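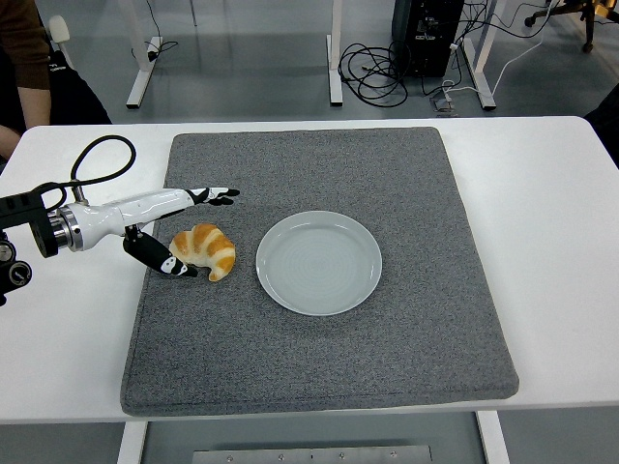
Jade MacLeod pergunta se um tapete de feltro cinzento, usado todos os dias por baixo de pratos e pastelaria, pode ser lavado à máquina. O dela cobre quase todo o tampo de uma mesa branca e ganha manchas de gordura sempre que um croissant fica pousado diretamente no feltro. Já tentou papel absorvente e água morna, sem resultado. A etiqueta de composição foi cortada. Quer também saber se o mesmo problema se põe com os pratos de cerâmica, que lhe parecem riscar menos em cima do feltro do que no tampo.

Ruairi Pollock
Respondido em maio

Sem etiqueta, a primeira coisa é determinar a fibra. Retire um fio da face inferior, junto a um canto, e aproxime-o de uma chama com uma pinça, em cima do lava-loiça. A lã cheira a cabelo queimado e deixa cinza que se desfaz; o poliéster funde e forma uma gota dura.

Se for poliéster: ciclo delicado, água a 30 graus, centrifugação mínima, secagem na horizontal. Não usar máquina de secar.

Se for lã: não vai à máquina. A agitação feltra ainda mais a fibra e a peça encolhe de forma irregular. Tive um Gidlow de lã com 113 cm de lado que ficou com os cantos levantados depois de um único ciclo, e não voltou ao sítio nem com ferro a vapor.

Para a gordura de massa folhada, nos dois casos:
Raspar as migalhas com um cartão rígido, sem esfregar.
Cobrir a mancha com amido de milho e deixar 10 horas.
Aspirar com bocal liso.
Se restar auréola, aplicar uma gota de detergente da loiça diluído, com pano branco, de fora para dentro.
Retirar o detergente com pano húmido e secar à sombra.

A água morna sozinha não dissolve a gordura. O papel absorvente só apanha o excesso da superfície, e só enquanto está fresco.

O mais simples continua a ser pôr o croissant no prato.
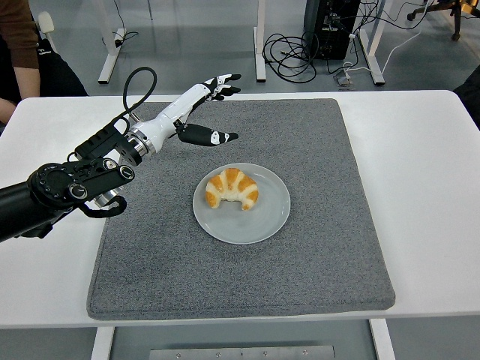 Croissant no prato, com o tapete por baixo.

Quanto aos pratos: o feltro não risca vidrado. O que risca é a areia ou o açúcar cristalizado presos entre as fibras. Convém sacudir o tapete na rua e passar o aspirador pelas duas faces. Veja também o anel de apoio por baixo do prato. Se não for vidrado, arrasta fibra e com o tempo faz borboto.

oyelaran
Respondido em maio

eu meto o meu na máquina com as toalhas e nunca aconteceu nada. é da Sundow, tem uns anos

Ruairi Pollock
Comentário à resposta anterior

De que fibra é? Sem essa informação não serve de referência para o caso dela. E lavar com toalhas turcas enche o feltro de cotão, mesmo que a peça não encolha.

Orkthorpe
Respondido em maio

Concordo com o teste da chama, com uma ressalva: em misturas de lã e poliéster o resultado é ambíguo (cheira a cabelo e funde ao mesmo tempo). Nesse caso trate como lã.

Acrescento que num tapete mesclado a auréola se vê pior do que num liso, pelo que convém procurá-la com luz rasante antes de dar a limpeza por terminada. Experimente sempre o detergente primeiro na face inferior. Há feltros tingidos que largam cor, e uma mancha clara em fundo cinzento já não tem remédio.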